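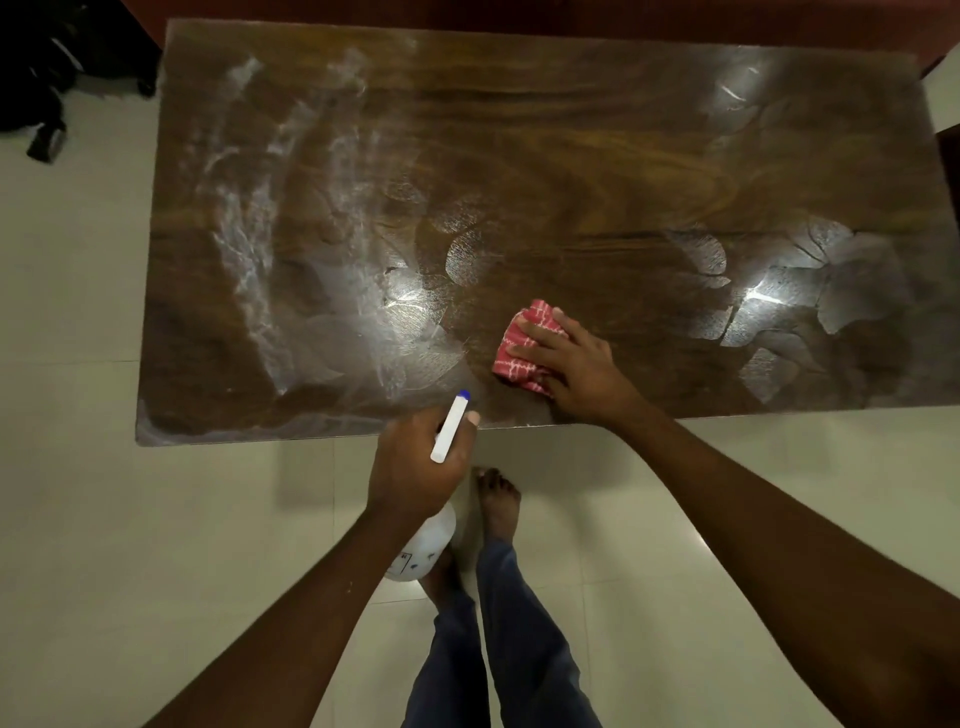 Timo Tiedemann would start with the schedule: his crew at Destden found out which tables had been left to them only after the floor machines had gone past, and he says a printed list fixed most of it.

How to split table cleaning between people and Movutine

Movutine assigns the rounds and sends out the floor units. Tabletops stay with the cleaners, who now spend less of the shift on floors and more on surfaces.

Step 1. Print the list
Open the round at 6 a.m. and filter for "hand work." Our site has 592 items; a single round shows up to 877 if shared rooms are included.

Step 2. Wipe the table
Spray a small area, press a folded cloth flat and work across the grain lines until the haze is gone. Keep the bottle in your other hand — you will need it again for the next patch. 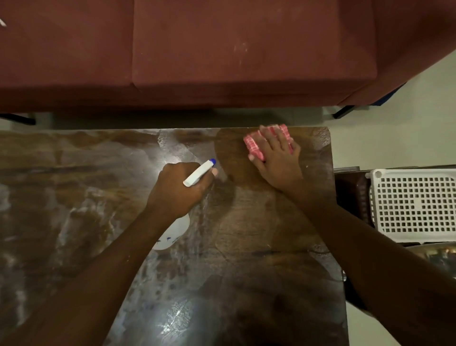 Step 3. Close the item
Mark the table done on the handheld. If you skip this, Movutine sends the job to the next shift. Missed entries go to Nikau Trevaskis at extension 3918.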